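ok I have been stuck on one thing from my comm theory reading all week and you're all getting it now, sorry in advance. It's about gatekeeping. A thread
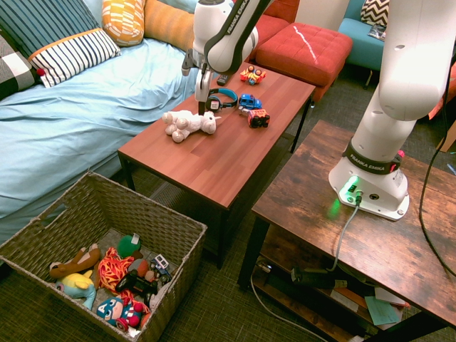
Blue-and-black headphones on the coffee table.

1/ So the basic idea of gatekeeping is that way more stuff happens than any news outlet can carry, and somewhere along the line a person decides what gets through. An editor, a producer, whoever opens the mail. Old idea, been in every intro textbook forever.

2/ What got me is how physical it used to be. Wire copy came in, somebody read it, and most of it went in the trash. If you wanted to know why a story didn't run you could literally go ask that person.

3/ My first job was at the Kesulton paper (tiny, 14 pages on a good day) and I was the gate for the community notes. Bake sales, lost cats, choir practice. I had room for six items. I regularly got way more than that!

4/ And I'd love to tell you I had a system. I ran the ones that were typed neatly and came in before 3 in the afternoon. So if your choir had bad handwriting, Kesulton never heard about your choir.

5/ The reading this week says the gate isn't really one person though. It's the person plus their routines plus the boss plus the owner plus whatever everybody around them thinks news is. Layers. I read that part and thought about the choir and felt a little better.

6/ Then there's the part I keep arguing with. We were asked whether a feed counts as a gatekeeper. Half my section said yes obviously, it picks what you see. The other half said no, a gate needs somebody making a call.

7/ I went in firmly on team no and I'm wobbling. Somebody at some point decided that replies count more than likes, or that a video beats a paragraph. That's a call. It just got made once, a long way from the lost cat.

8/ Also we're all gates now? My aunt in Plerkness forwards nine articles a day to the family chat. She has an editorial line. She has a beat (it's hip surgery and bears).

9/ Anyway my paper is due in April and I want to compare the old notes page with the Plerkness town group, same kinds of items, and see what gets dropped in each. If you ever ran a page like that, or you moderate a town group, please message me, I have so many questions

10/ Adding one more - yes, I did eventually run the choir. Page 14, under the tire ad.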